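5. Care of the path and its edges

Read this section before you start the yearly work on a path from the Jekmont set. It is for straight asphalt and gravel paths with planting on both sides. The yearly work is best done in June, when the plants show their full width.

5.1 Checking the surface and the kerb

1. Walk the full length of the path one time without tools. Look only at the ground.
2. Mark with chalk every crack, hole and raised seam. A seam that runs across the path must be marked at both ends.
3. Put the straight board (900 mm) over each seam. If one side stands more than 4 mm higher, write it on the card.
4. Follow the kerb on the grass side. Press each part with the foot. It must not move.

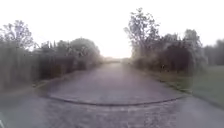

5. Cut the grass back from the kerb with the half-moon edger. Keep the blade upright and do not lean on the kerb.
6. Brush the cut grass to the lawn side, never to the asphalt.

Note: The Riven edger has a narrow step. Wear shoes with a hard sole.

CAUTION: Do not fill a seam before you know if it is a joint. A joint between two sections must stay free to move.

5.2 Cutting back the tall plants

1. Begin at the far end and work toward the entrance.
2. Hold the long leaves together in one hand and cut the dry ones near to the base. Leave the green ones.
3. Rake the fallen leaves and dead grass out of the verge. Use the rake with soft teeth, because the hard one pulls the gravel with it.
4. Where the verge goes over into the gravel without an edge, set a string line first and rake only behind it.
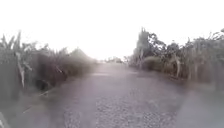
Fig. 12. Path with rough verge and tall planting.

5. Fill low places with chippings, De Haan bag no. 2868. Put down a thin layer, tread it firm, and add a second layer if it is needed.
6. Leave the path closed for one night.

CAUTION: Long leaves may have sharp edges. Wear gloves and long sleeves during all steps of 5.2.

Note: For paths longer than 31 m, order the chippings from the Lostow depot before you begin the work.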